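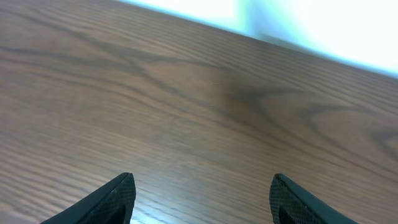
I bought the Derkorex carburettor cleaning kit because my old tractor was running very badly at idle, and I was tired of using bent wire and old toothbrushes. The engine stood for 16 years in my uncle's shed before I got it. I do this kind of work indoors at the table, and on wood with so many dark and light streaks in the grain it is easy to lose a small brass jet, so put a white cloth under your work. The kit has 13 needles in a metal tube, two brushes and a small bottle of cleaning liquid. The needles are well made. Only the thinnest one bent, and I must admit I pushed it too hard in the idle passage.
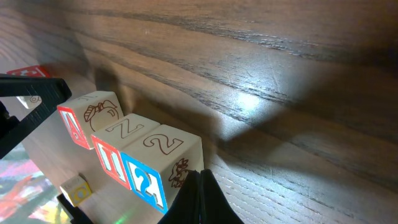
Three alphabet blocks on the table.

The brushes are less good. One of them began to lose hair on the first evening and I had to pick the hairs out of the float bowl. The liquid works slowly. The instructions say to leave the parts for one hour, but my main jet needed a whole night before I could see light through it. Arne Petersen from our tractor club has the Zullell kit, and his brushes are stiffer, but it has fewer needles and costs more.

After putting everything together with a new gasket, the engine started at the third pull of the cord, and it now idles without the choke. I still have a small leak at the fuel tap, but this is not the fault of the kit.

I would buy it again for the needles. If you already have good brushes and your own cleaner, ask the shop for the needle tube alone. Mine sells it separately, but I saw this too late.

Ravindran Shetty, Sep 8, 2023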